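Shape blocks: new sets ready to borrow

Divville Toy and Game Library, 15/11/2024

The printed shape blocks are back on the shelf. The old sets had been out on loan almost constantly since May, and most of them came home short a piece or two. We have put together 11 new sets, and they can be borrowed from the front desk starting with this issue.

The blocks are chunky, with a fine texture on the surface that small hands can grip. There are stars among them, and the colors include red, yellow, blue and green. They work well for sorting by color or by shape, and older children like to lay out a pattern and have someone else copy it.

Each set goes out in a Drikell bag with a card listing what should be inside. Please check the bag against the card before you leave and again before you bring it back. If a piece has gone missing at home, tell us — we can print a replacement, and there is no charge for the first 2. The loan period is 40 days and you can renew once by phone.

A few notes on care. Wipe the blocks with a damp cloth and let them dry on a towel. Do not put them in the dishwasher or leave them in a hot car, as the plastic will warp. The texture picks up crayon and modeling clay, and an old toothbrush with dish soap gets most of it out.

A flat board makes a better play surface than carpet, where the stars tip over. We have several wooden boards that can be borrowed along with a set. Ask for one at the desk, and carry it flat if you can. Please keep the boards away from water and wipe up spills right away.

Members who still have one of the old sets should return it even if it is incomplete. We will pick out the good pieces and keep them as spares. 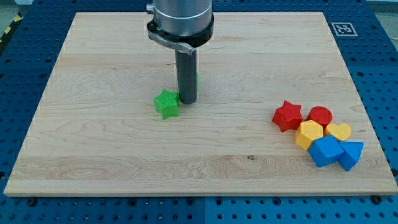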